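4. What the simulated trials leave out
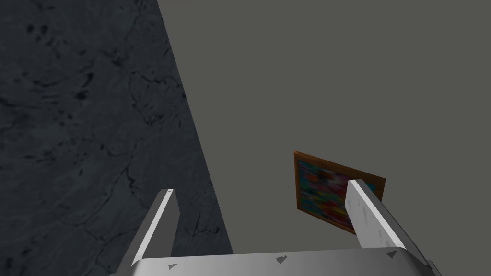
Figure 3. Simulated gripper view, with the fingers open and a framed picture on the wall beyond.

Domgate's case for automating its picture-hanging and room-fitting work rests largely on trials run in simulation. Views of the kind shown in Figure 3 were put in front of fitters during the consultation in July, and managers referred to them often when we interviewed them. We take them seriously as evidence of what the software can be tested on. We are less sure that they say much about what will happen to the people who now do the job.

The rendered rooms are tidy in ways that matter. The wall in Figure 3 is a flat grey with no seams or marks. The walls that Domgate's crews meet in hotels and rented offices have old filler, sockets in the wrong place, damp patches and, in one building we visited, three layers of paper under the paint. A fitter taps a wall, listens, and moves the fixing two inches to the left. When we asked the project team how this was handled in the trials, we were told it was "out of scope for the first release". Two fitters had been told the same thing in nearly the same words.

Stone is a smaller problem in the trials and a larger one on site. The dark, veined surface on the left of Figure 3 serves as background in the rendering. On site, a marble panel is the thing a crew worries about most. A chipped edge can cost more than the week's labour, and the firm's own claims record shows that crews slow down near stone, work in pairs and cover it before they start. None of this appears in the task list from which the time savings were worked out. The list begins with the picture in hand and ends with the picture on the wall.

4.1 How the savings were counted

The trial report sets out 200 simulated runs and scores each as a success or a failure. It gives a success rate of 62 per cent. The report calls this promising, and for a first attempt it may be. What concerns us is the next step, where the rate is turned into hours saved per crew. The calculation treats a failed run as costing nothing beyond the time it took. In a rendered room that is fair enough. In a real one somebody has to pick the thing up, check the glass, look at the wall and decide whether to try again or do it by hand.

We asked the four members of the pilot crew to keep a diary of their shifts during the on-site stage. They were asked to write down any job that they would not have done before the machine came. The entries are short and sometimes cross. They include clearing floor space, moving lamps, wiping sensors, re-entering room dimensions that had already been sent by the office, and standing by. Standing by was the commonest entry. It was also the one that supervisors were least willing to discuss, and it has no code on the firm's timesheets, so it was logged as general handling or left off altogether.

Elsie Horrocks, the longest-serving fitter in the pilot, described the change as follows:

"I used to hang pictures. Now I get a room ready so something else can hang them, and then I put right the ones that are squint. They count it as the machine's job either way."

Her last point is borne out by the job sheets. A picture that the machine placed and a fitter later straightened was entered as one automated placement. The correction was not entered at all. We found no sign that this was meant to mislead anyone. The form has a single box for the method used, and the crew filled it in as they had been shown.

4.2 Skill, grade and pay

Domgate grades its fitters by the work they can do without supervision. Fixing heavy frames to doubtful walls counts towards a higher grade, and preparing a room does not. If the machine takes the straightforward placements and the crew takes the preparation and the awkward remainder, we might expect the crew's average task to become harder. Managers argued this to us several times, and the phrase "more interesting work" appears in the staff briefing.

The diaries give only weak support for it. The awkward remainder was real, but small. Most of the freed time went on preparation and waiting, which newer staff found dull and which gave them little practice at judging a wall. One trainee had expected to be signed off for heavy fixings by the end of the pilot and was not, as she had done too few of them. The firm has since said that trainees may be given separate practice days. No budget had been set for these when we finished our fieldwork.

Pay has not been cut. We say so plainly, as there were rumours to the contrary at the Dunbar depot. The bonus, though, is tied to placements per shift, and the rule for sharing machine placements among the crew was changed twice during the pilot. Under the second rule the person logged in at the control tablet received the larger share. There was one tablet. The crew took turns with it by private agreement, and the supervisor appears not to have known.

4.3 Limits of our own evidence

Our material is thin in places. The pilot crew was small and had agreed to take part, so its members may have been more patient with the machine than others would be. We saw the on-site stage at two buildings only. We did not have access to the simulation software and relied on the trial report, printed views such as Figure 3 and what the project team chose to tell us. The team may well have run tests on rougher walls that were never written up.

Even so, we would be wary of any forecast of labour savings that starts from the placement alone. The work around the placement was there before the machine arrived, and the diaries suggest there is now more of it. Until it is given a code on the timesheet, the firm will have no good way of telling whether the machine has saved its crews any time. We put this to the project team in a written note on 23 August 2023 and were told that the timesheet belongs to another department.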